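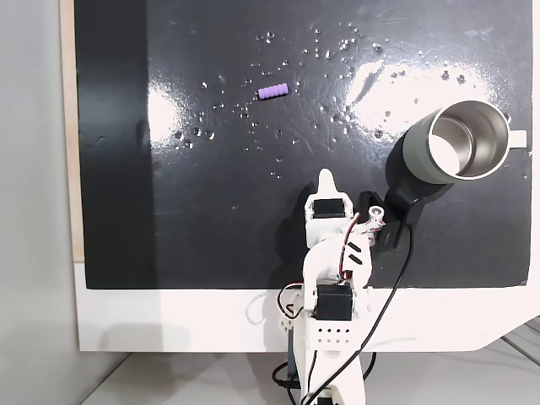 Filed under: Datasets / Food and Drink

Stislow Tea Diaries: read me first

Hello, and thank you for downloading! This is a table of 2485 cups of tea, written down by 300 people in Ghumman and Dirska, who were kind enough to note how long they brewed each one, how much milk went in and whether they liked it (marks run from 0 to 10, and yes, somebody did give a 0).
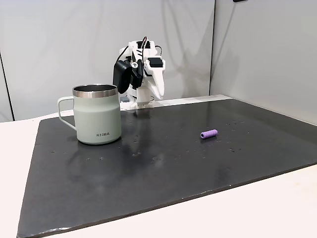
Brewing times are in minutes. A blank means the diary keeper forgot, so please don't read it as nought. Milk is in teaspoons, and the 2 diaries kept in tablespoons have been converted.
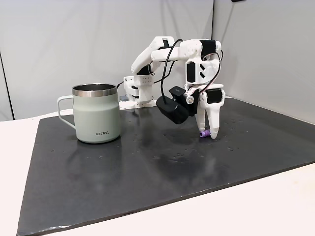
Bheki Motaung

I typed up most of the November pages myself, late in the evening, so do write if you spot a slip. You're welcome to use the table for teaching or for your own curiosity, and a mention of Stislow would be lovely.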